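Notebook, adhesives bench
March, Saturday, started 8:15

Continuing the hide glue trials for the Van Damme chair repairs. Aim today: settle on a soak time and a pot temperature for the Wukero granules, then glue up the second set of beech test joints. The first set was closed too slowly and the glue had skinned before the clamps were on, so I am discarding those numbers.

Soak. Granules went into cold water last night at 17:30, one part glue to two parts water by weight, lid on. At 8:20 they had taken up all the water and there was no hard core when I cut one with a knife. The short soak Jasper tried (two hours) left grit in the brush. Overnight is fine and costs nothing, so I will write that into the procedure.

Heating. Water bath, thermostat set to 60 C. The dial reads low. With the probe in the glue itself I got 57 after 40 minutes and 61 at the end of the hour, then it held. Stirred every ten minutes with the beech stick. At 57 it still strings off the brush. At 61 it runs in a thin unbroken stream and breaks into drops at the end, as it should. I would not go above 65. The batch Annelies left on over lunch went to 72 and smelled burnt, and it had almost no tack afterward.

Joints. Mortise and tenon, dry fit first, shoulders checked with the square. Parts warmed on the radiator board before gluing. This made more difference than anything else so far. With cold parts I have under a minute before the film gels. With warm parts I had time to brush both faces, close the joint and bring the clamp up without hurrying.
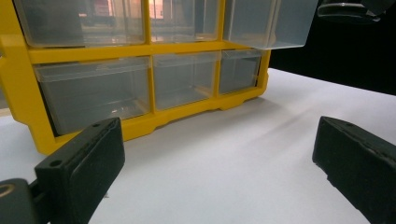

Glue stock needs the same care as the joints. The paper bags from Prallow draw moisture and two of them have caked along the bottom seam. Caked granules soak unevenly, and I suspect that is where some of Jasper's grit came from. The open stock should be split up by grade and kept closed. Clear drawers in a yellow frame are good enough for small quantities of dry granules if a label goes on each front, with the grade and the month opened. The frosted plastic shows that something is in there but will not tell 192 gram strength from 251, so no label, no use. Bulk stays in the lidded pails.

Shear test. Five joints from the warm set, left in the clamps overnight at room temperature. Pull on the Jeltden frame will be Monday morning if Thongchai has the load cell back by then. Pass mark stays at 810 N, same as for the liquid glue. I am expecting wood failure before glue failure on the warm set.

Open points:
Thermostat offset to be written on the pot lid.
Ask Jozef whether urea is worth trying for longer open time. I would start at 5 percent by dry weight.
Remaining glue to the fridge, marked with today's date. Discard after a week or at the first mold.

Pot off 12:50. Brushes rinsed in hot water, no soap.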